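Bundholm Controls
@bundholm_controls
July 2026

1/ Thread on the software side of our two-arm tabletop cell. Mostly about timing, a little about perception, and a planner change we should have made a long time ago. Code is in the Serar repo, under cell/.

2/ The stack: Dustovell does motion planning, Serar does logging and replay, and a small policy server sits between them and sends out short chunks of joint targets. Each arm has its own controller process. They share a clock and nothing else.

3/ The old setup put both arms in one process. A slow camera read on one side delayed commands on the other. In the logs this showed up as a small step in joint velocity each time a new chunk arrived. We blamed the policy for weeks.

4/ Splitting the processes removed the step. Chunks now carry a start timestamp, and the controller drops any targets that are already stale on arrival. What's left gets blended into the current trajectory over 40 ms. Shorter than that and the wrist joint buzzes.

5/ Next problem: grasp state. The gripper reports position and motor current. Neither one gives you the angle of the tool in the fingers, and the place pose depends on it.
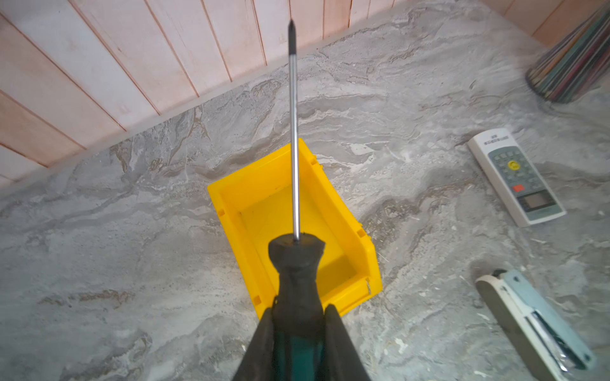

Wrist camera, screwdriver over the yellow bin.

6/ A chrome shaft is a bad target for depth. The highlight moves with the wrist and the returns fall apart along it. We gave up on depth for thin tools and fit a line to the shaft in the wrist RGB, starting from the handle mask. The handle is matte enough to segment reliably.

7/ The fit gives an in-plane angle and a rough tip location. Out-of-plane tilt is still a guess. We assume the tool lies in the finger plane and let the planner carry a wider margin at the tip. Crude, but the margin is one parameter and you can see it in replay.

8/ Marble-pattern surfaces are hard on line detectors. The veining gives you long diagonal edges for free. Restricting the search to a cone in front of the collar took false fits from 217 down to 2 on our replay set of 225 grasps. No model change, only a crop.

9/ That replay set is now a regression test. Any change to the perception node has to run against it before merge. It's slow and people complain. It has also caught a flipped camera transform, so it stays.

10/ Calibration: wrist extrinsics are stored per arm and loaded by serial number. They used to be loaded by USB port order. If you are loading yours by USB port order, stop reading and go fix that.

11/ Now the planner. Both arms can reach the bin. Our first version gave the whole bin region to one arm with a lock, and the other waited outside it. Safe, and throughput was terrible.

12/ The current version in Dustovell locks swept volumes over a short horizon. Each arm publishes the volume it intends to use. The other plans around it or holds. Ties go to whichever arm has an item in its gripper.
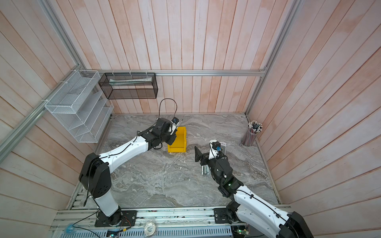 13/ Open issues

Cable loops at the wrist aren't in the collision model. We pad the wrist link with a capsule, and that costs us some reachable poses near the back wall.

Line fit fails quietly when the tip leaves the wrist view. It should return a low confidence and currently returns the last good angle. Fix is in review.

Clock drift between the controllers is logged but not acted on.

14/ Nakamura branch users: the chunk timestamp field changed name in the last merge. Old logs still replay, but you need the converter in tools/. Live control will refuse to start until both sides match.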